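Workshop log, February 16, 2025

Stripped the Randen armchair down to the frame. 73 tacks in the left arm alone, which suggests whoever covered it last was either paid by the tack or angry with it. Pulled them all and kept the good ones in the jar. The jar is now mostly bad ones, so somebody has been optimistic.

Frame is better than it looked in December. One loose joint at the back rail, an old glue repair on the front leg that I would like to make fun of but can't, as it hasn't moved. Knocked the rail apart, cleaned it, glued and clamped. Leave the clamps alone until tomorrow. This means me.

Webbing: went with the 2 inch jute. Tried the new stretcher on the first three strips and went back to the old one with the chewed handle. Spacing came out tight at the front, slightly less tight at the back, and nobody sitting on it will ever write in to complain.

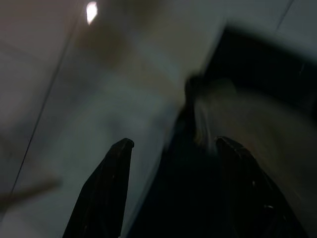

Springs next. The Nasrallah order came in one short: 19 in the bag, 20 on the slip. The chair takes nine, so no harm done until we get to the Prondmont settee, at which point I will have forgotten all of this and be surprised. Please reorder before then.

Modum fabric is here, the green one. Customer picked it from a swatch the size of a cracker and now there are yards of it. Pattern repeat is bigger than I allowed for. Laid out the paper templates twice and the inside back still wants to eat the piece meant for the cushion. Might get it by turning the outside arms, if the nap allows. Haven't cut anything.

Hair stuffing: teased out what came off the seat, washed it, and it is drying on the rack. Smells like 100 years of other people's Sundays. Window stays open.

To do: tie springs, find the curved needle, stop buying curved needles.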